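Wer Mwanaisha Mushi in ihrem kleinen Büro bei Givley besucht, bekommt zuerst Tee und dann, wenn der Tee fast kalt ist, irgendwann auch Antworten. Seit 21 Jahren hilft sie Menschen dabei, den Papierkram ihrer Familien zu sortieren, und sie erzählt davon so gern, dass ich meine Fragen bald beiseitegelegt habe.

„Die meisten kommen im Dezember“, sagt sie, „wenn das Jahr zu Ende geht und das schlechte Gewissen kommt.“ Sie lacht – und erzählt dann von ihrem Kollegen Nassoro Chege, der einmal 95 Briefe einer Großmutter nach Datum ordnete und dabei, weil er jeden einzelnen lesen musste, bis spät in den Abend sitzen blieb. „Den konnte ich nicht nach Hause schicken, der wollte ja wissen, wie es ausgeht!“

Streng ist sie nur bei den Umschlägen. „Bitte nie wegwerfen, bevor man den Poststempel angeschaut hat“, sagt sie und schenkt nach. Rechnungen dagegen dürfen bei ihr ziemlich schnell ins Altpapier, Liebesbriefe nie, auch die peinlichen nicht.

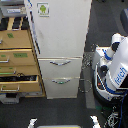

Womit fängt man am besten an, wenn alles durcheinanderliegt?

Mit einem einzigen Stapel, sagt Mwanaisha Mushi, und zwar mit dem, der am wenigsten wehtut, meistens also den alten Rechnungen.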